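Week 6 handout: notes from the Graleo open day

For those of you who missed the bus, and for those who came and spent the time at the snack table, I wrote up what I want you to keep from our October visit. You'll need it for the short paper.

We got to the Pavstead building a little before ten and went straight to the tableware demo, which was the one I'd been looking forward to all month! The job sounds dull – clear a round tray of dishes, one piece at a time – and I could have watched it until they threw us out. Look hard at how close the finger gets to the rim of the yellow bowl. The plastic is thin and lets light through, and we talked last week about why see-through things give depth sensing so much trouble. Then compare the chopsticks, thin and lying nearly side by side. Would you use the same grasp for both? I wouldn't. 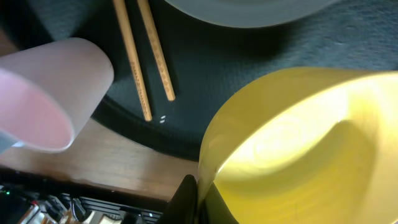
Zachary Poirier disagreed with me on the ride home and said one grasp would do fine for everything on the tray, as long as the arm came in at a different angle each time. I still think he's wrong about the chopsticks, but it's a good argument and you're welcome to take his side in the paper.

A few numbers from the talk afterward (these will come up again): the team's first training set had 2000 grasps in it, and their target for this season is 90 percent on cups and bowls. They were at 80 when we visited.

Read Chisholm, chapter 3, up to page 37. Papers go in the box outside my office by noon.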